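Travaux pratiques 4 - Comparer deux préhenseurs portatifs

Module Manipulation et capteurs, responsable Zoi Karagiannis. Encadrement des séances : Adel Ait Ali et Salma Ezzat.

Objet de la séance

On compare deux outils de préhension tenus à la main, le Sillis et le Rusley. Tous deux enregistrent une démonstration faite par un opérateur, sans bras motorisé. Le bras n'intervient qu'au TP 5, quand les trajectoires sont rejouées sur le contrôleur Ruston. Il faut donc que les enregistrements de cette semaine soient exploitables.

La comparaison porte sur la tenue de l'objet, la visibilité de la prise depuis la caméra embarquée et la qualité du suivi de pose. Le confort de l'opérateur se note à part, en texte libre.

Préparation

Chaque binôme travaille avec les deux outils et échange les rôles à mi-séance. Vérifier avant de commencer que les mors se ferment sans point dur, que l'objectif est propre et que l'horloge de l'outil est synchronisée avec celle du poste. Un décalage de plus de 20 ms rend la fusion des deux flux inutilisable.

Le suivi de pose s'appuie sur un marqueur carré noir et blanc porté par un cube. La face utile doit rester dégagée : ni doigts ni manche devant. Une bordure noire masquée, même sur un petit côté, suffit à faire perdre la détection. Le grand-angle déforme fortement les bords du champ, et les droites (arêtes de mur, poutres) y deviennent courbes. On calibre donc avec le modèle fisheye, pas avec le modèle sténopé du TP 2.

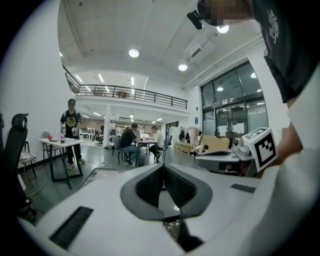

Dernière modification de cette page : 02/07/2018

Quand deux outils sont utilisés côte à côte, chacun entre dans le champ de l'autre. C'est utile pour estimer leur position relative, à condition que le cube soit vu assez de face. Avec un cube très incliné, l'estimation de l'orientation saute d'une solution à l'autre - le phénomène a été vu au cours 3 sous le nom d'ambiguïté de pose plane.

Le fond compte aussi. Dans une grande salle claire, avec des luminaires au plafond et une façade vitrée, l'exposition automatique varie dès que l'on tourne l'outil. Fixer l'exposition avant la première prise et noter la valeur. Les personnes qui passent à l'arrière-plan ne gênent pas le marqueur, mais elles perturbent l'odométrie visuelle si elles occupent une grande part de l'image.

Déroulement

Faire 8 prises par objet et par outil, toujours depuis la même position de départ. Saisir, lever, tenir deux secondes, reposer. Les échecs sont conservés et annotés, on ne recommence pas une prise ratée.

Pour chaque prise, relever le résultat, le nombre d'images où le marqueur est détecté et l'écart entre la position de dépose mesurée et la position estimée, en millimètres. Lahcen Gaber a mis à jour le script de dépouillement. L'ancienne version inversait les axes y et z pour le Rusley.

Compte rendu

Deux pages au maximum, plus le tableau des mesures. Indiquer l'outil retenu pour le TP 5 et sur quelles mesures repose ce choix. Barème sur 100, dont 20 points pour l'analyse des échecs. Les fichiers bruts se déposent dans le dossier Hegazy du serveur, un sous-dossier par binôme.

Questions sur la calibration : Khải Kiều, en fin de séance.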